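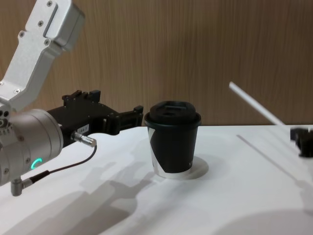 Kitau cup station, left arm approaching a lidded paper cup at the Ollby open day.

Home | Arms | Grippers | Cup Station | Used Equipment | Visits | Contact

Kitau Cup Station (two-arm, tabletop)

We stock used and new equipment for small food counters, and we don't list a machine until we've watched it run. We went to the Ollby open day to watch this one. The listing went up on 24 February 2022.

The station is a white table with two arms, each with a black parallel gripper, and a round recess that holds the cup. Kitau sells it as a way to free up one person behind a coffee bar. We are not convinced it does that yet.

What we were told: up to 88 cups an hour. What we timed: 54, with a Kitau technician standing by and every cup the same size. The slow part is the approach. The fingers open well before they get to the cup and the arm creeps over the last stretch. That's fine with a full drink and a domed lid. It's less fine with a line at the register.

We asked to see it pick up a cup set down outside the recess. That was "not part of today's program." We asked again after lunch and got a brochure. Laur, who make the gripper fingers, say a wider set is coming in March. We'll believe it when we have a set on our bench.

On the plus side, the arms were quiet, and the status light on the wrist is easy to read from the customer side. The gripper cable plugs in at the side of the body and hangs in an open loop down to the wrist connector - we would want a sleeve on it before anyone wipes down that table with a wet rag.

Arms: 2
Finger set: Laur, standard
Software: Flallero, yearly license, not included
Lead time: 19 working days
Warranty: parts only

Ask us for the timing sheet before you ask for a price. If your cups come in more than one size, call first, and bring a few with you if you book a visit.

Contact sales | Terms | Copyright 2022, all rights reserved | Back to top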